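Progress report no. 3 to the Dumitrescu Fund
Project: Home computers for families in Loltcombe and Zivside
Prepared by: Rangi Sutcliffe, project coordinator
June 20, 2024

Dear colleagues,

With this report I inform you about the work since the second payment of the grant. I have followed the order of your form, but I put the part about money near the end, as you asked me last time.

## Collection of used equipment

The collection in Loltcombe is going better than we planned. The town library gave us a corner near the back entrance, and people can leave their old computers there during the opening hours. In Zivside it was slower. The collection point was first in the sports hall, which is closed in the mornings, and many older people did not want to come in the evening. We moved it to the post office building and now the donations arrive regularly.

Until now we received 1261 items. In this number I include everything: desktop computers, laptops, monitors, keyboards and also cables when they came in a box. A large part is too old for our purpose. These items go to the recycling company in Cakville, which takes them without a fee if we bring them sorted. The sorting takes more hours than I wrote in the application, and I would like to correct this in the plan for the next period.

## Repair and preparation

The repair work is done in two rooms of the former school in Loltcombe. Every computer gets a paper card with the name of the donor point, the faults which we found and the parts which we changed. In the beginning we kept this information only in a table on one laptop, and two people could not write at the same time. The paper cards are less modern but they work.

The most common faults are a dead power supply, a hard disk with errors and dried paste under the cooler. We replace all old hard disks with solid state disks, also when the old disk still passes the test. This is more expensive, but the families told us last year that slow starting was their main complaint.
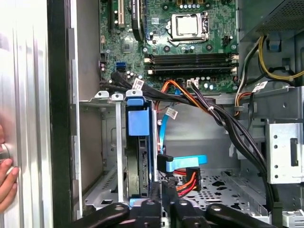
*Desktop tower with the side panel off and the processor uncovered.*

Erasing of the data was a question in your letter. We erase every disk before it leaves our rooms, and the donor can ask for a written confirmation. Disks which cannot be erased by software are drilled. I attach the description of the procedure as Annex B. One donor asked to get her disk back because of family photographs, and we returned it to her.

For the system we chose Linux on the desktop computers. Some parents were worried that the school programs will not run. We tested the school portal, the reading program and the video lessons, and they all run in the browser. The program for music notation does not run well and we have not found a solution yet.

## Distribution to families

By the date of this report 31 families received a complete set, it means a computer, a monitor, a keyboard, a mouse and a short printed guide. The families are proposed by the schools and by the social office. We do not ask them for documents about income a second time, as the social office already has these papers.

The number is lower than the plan. The main reason is the monitors. People give us old towers very gladly, but a good monitor they keep or sell. We wrote to several offices in Cakville which are changing their equipment, and one of them promised a delivery. If it comes, I think we can reach the planned number before the end of the period.

Three families returned the set. One moved away, and two had no space for a desktop computer and asked for a laptop. We put them on the laptop list, which is long.

## Evening lessons

The lessons for parents take place in the Loltcombe library. The subjects are e-mail, passwords, the school portal and how to recognize a false message. The lesson about false messages had the most visitors and we repeated it. In Zivside we had to cancel two lessons for lack of a teacher. I am looking for a person who can also speak slowly and without technical words, which is more difficult to find than I expected.

## Use of the grant

From the second payment we spent 2739 dollars on solid state disks, power supplies and memory. For transport between the collection points we spent nearly 900 dollars. The final invoice of the driver is still missing, so I will send the exact sum with the next report. The line for printing is almost not used, and I ask for your agreement to move the rest of it to the purchase of used monitors.

## Next steps

- collect the monitors from Cakville, if the delivery is confirmed
- find a teacher for Zivside
- correct two mistakes in the printed guide (pages about sound and about the printer)
- send you Annex C with the signed receipts of the families

I would be grateful for your answer about the printing line, as the prices of used monitors usually go up before the school year.

With kind regards,
Rangi Sutcliffe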